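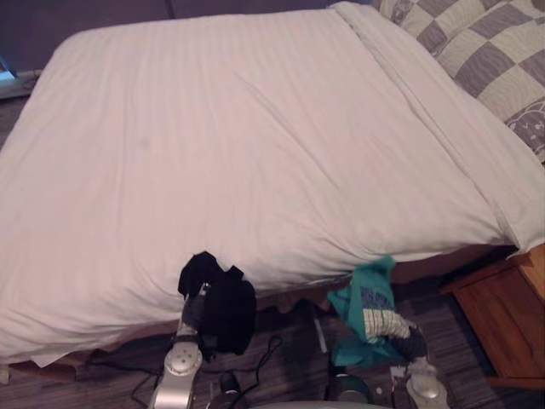
Page last changed: 14th September, by C. Prata

Bedroom task, Stulon club build. Notes while I remember.

Both arms holding cloth at the bed. Black one in left gripper, teal one in right. Left is up against the front edge of the duvet, right one bunched and twisted, so no good for folding yet. Need it hanging flatter before we try a lay-down.

Run 42 on the new log. Grip force setting 610 both sides, leave it there pls. Mwakyusa script still times out at step 4, restarted by hand twice. Log stopped at line 1254, havent looked why.

Cables on the carpet under the arms again. Tie up before next run!! Dark cloth over dark carpet = bad for the color mask, try the teal first and see if the mask holds.

Studcombe rules say two garments on the bed, doesnt say folded or which side up. Ask. White duvet stays, good contrast, dont swap it for the checkered one.

To do: pad spares from Prarex, new timeout value, rename teh run folders so the rest of you can find stuff. Clementina has the charger.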